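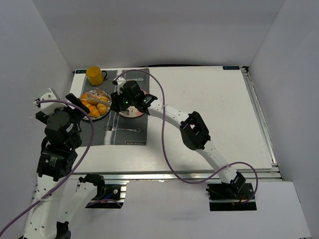

Photo: Simão Caldeira / Brirden College

Hospitality Management, Unit 5: Breakfast Service and the Room Rate

Instructor: Sarla Singhal

Breakfast is sold in one of two ways. Under an inclusive plan, its cost is folded into the room rate and every guest is entitled to eat. Under a room-only plan, the meal is charged separately, and the kitchen must estimate demand each evening.

The choice affects staffing more than food cost. An inclusive plan produces steady numbers but a sharp peak, often between 8:00 and 9:00 a.m. A room-only plan spreads arrivals more evenly — although weekends may depart from this pattern.

Case: The Otent Hotel

The Otent moved to an inclusive plan in March. In its first month it served 900 breakfasts, of which 593 went to guests staying one night. Students should consider what these figures suggest about the hotel's market and what further records would be needed before changing the rate.
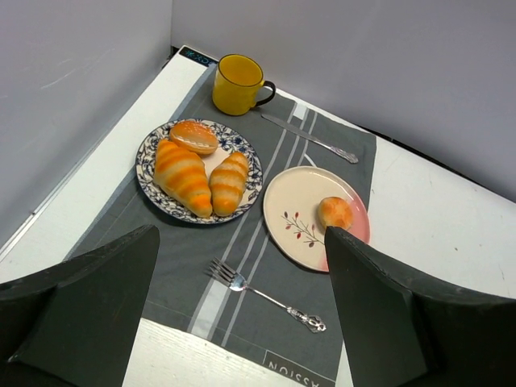
A breakfast setting on a striped placemat.

Terms to know

Cover: one guest served at one meal.
Capture rate: the share of overnight guests who take breakfast in the hotel.
Turn: one full use of a seat during a service period.

Reading

Fonseca, Adelino. Course reader, chapter 8, "Pricing the Morning Meal."

Written responses to the Otent case are limited to two pages and should be submitted to the teaching assistant, Isauro Espinoza, before the Unit 6 lecture.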